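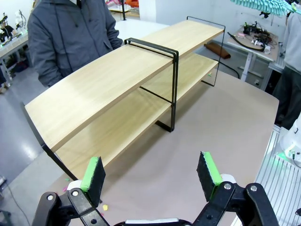
My sister read last month's post and told me, in the tone she keeps for these occasions, that a shelf with two levels is only a shelf that hasn't made its mind up, and that I should have bought a proper bookcase and been done with it. She may be right. She has a proper bookcase, a great dark thing that took two men to get up the stairs, and hers has never once been moved since.

But I am very fond of my little two-tier one, and as several of you asked how I was getting on with it (thank you, it cheered up a grey January no end), I thought I would sit down with a pot of tea and tell you properly.

I first saw it in the Zenthorpe catalogue, where it was full of somebody's ferns, and then I went all the way over to Workivside to look at one in the flesh. I'm glad I did, as I'd got it into my head that the wood would be orangey. I'd been let down that way before, by a bathroom stool. It's a pale, piney colour, and the grain shows nicely. The black metal goes round it in thin loops, squared off, and at one end the loop stands up higher than the top board, so you have a sort of bookend already there. The other end has a curved leg. I didn't care for that in the catalogue, I thought it looked as if it belonged to a different piece of furniture altogether, but I've come round to it and now it's the bit I like best.

What I hadn't thought about at all was the middle loop. It comes right up over the top board, a doubled set of bars, and so the top is really two places and you have to treat it as two places. My first plan was one long row of cookery books from end to end, and that went out of the window within five minutes! I sulked a bit. Then I put the cookery books at the end with the tall loop, where they lean very happily, and gave the other side to the teapot and the radio, and I wouldn't go back now.

The lower board sits in the shade of the top one, so forget plants, or at least forget any plant you're attached to. I tried a small ivy down there and it went leggy and reproachful. Bowls are better. So are the baking tins, and the big serving plate that has never fitted in any cupboard in any house I've lived in. Measure your plate first, though. Mine is wider than the board and sticks out at the front, and I catch it with my sleeve.

Mine lives on the long sideboard in the kitchen, and I spent far too much of one evening deciding whether it ought to go flat against the wall or at a slant across the corner. I like it at a slant. You lose the bit of space behind it, of course, and crumbs get in there, but it looks less like a shop. My sister says it looks like something waiting to be carried out.

Do put felt under the feet. They're flat and black, and I didn't trust them on my sideboard, so I bought a packet of stick-on pads from the hardware place at Prorkholm. It was a packet of 500, it was all they had, and every chair in the house is now wearing them. If you live near me and need any, please say.

For dusting, a dry paintbrush gets in round the bars far better than a cloth does. Next I want hooks for the crossbar underneath, small ones, for the tea strainer and the measuring spoons, and I haven't found any yet that don't swing about.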